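# About Cudis

Cudis plans equipment purchases for small packing and kitting operations that want to automate part of the work and have to account for the money first. We do not build machines and we take no commission from the firms that do. A client pays a fixed fee and receives a costed plan, a list of what to buy in what order, and a list of what to leave alone.

The company was started by Rüdiger Kuhlmann, who had spent most of his working life in purchasing, and Marius Coman, a controls engineer. Rüdiger runs the budgets. Marius runs the bench trials. There are five of us in total, working from one floor in Bavstead.

## What a plan covers

The price of a robot arm is usually the easiest number to get and the least useful one alone. Our plans break the cost into lines that can be checked against invoices later:

- arm, controller and mounting
- end-of-arm tooling, including spare fingers and pads
- guarding, floor work, power and air
- integration hours, quoted separately from hardware
- training and the first year of service
- output lost during changeover

The last line is left out of most quotes we review. We ask for the client's own shift records and calculate it from those.

## Bench work before the budget

Tooling is where small projects overspend. A gripper is chosen from a catalog, the cartons turn out to be wider or softer than the drawing said, and the fingers are ordered again. We handle the client's actual cartons and trays with hand-held grippers at the table before any tooling line goes into the budget. Printed fingers are cheap to change at this stage. Barcode position is noted too, as it decides where a finger may close and where a scanner has to sit.

For Toma, a parts kitting shop, we tested 29 carton types in this way. The work went into a planning sheet with one row per carton: width, grip face, label position, finger used, result. Toma bought one arm and two sets of fingers. The first draft of their budget had three arms.

Heltach came to us with a finished quote and wanted a second reading. Their line handled 1,540 cartons a shift against a rated capacity of 1,000 for the proposed cell. We recommended holding the order until the supplier requoted, and they did so in June.

## How we charge

A standard plan takes 160 hours, of which a quarter is bench work. The fee is agreed before we start and does not change with the size of the equipment budget. If the plan says not to buy, the fee is the same. Travel is billed at cost.

## What we need from you

- samples of each carton or tray, in the condition your staff receive them
- a floor plan with column positions and door widths
- shift output for the last full quarter
- any quotes already received, with the terms pages attached
- the name of the person who will sign the order

We can start without the floor plan. We cannot start without the samples - drawings are not a substitute.

Samples are returned with the finished plan unless you tell us to scrap them.
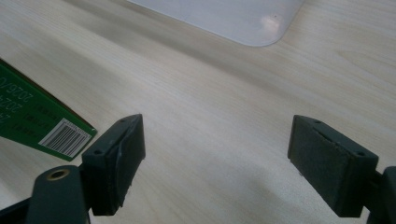
*Gripper fingers and a barcoded carton on the bench.*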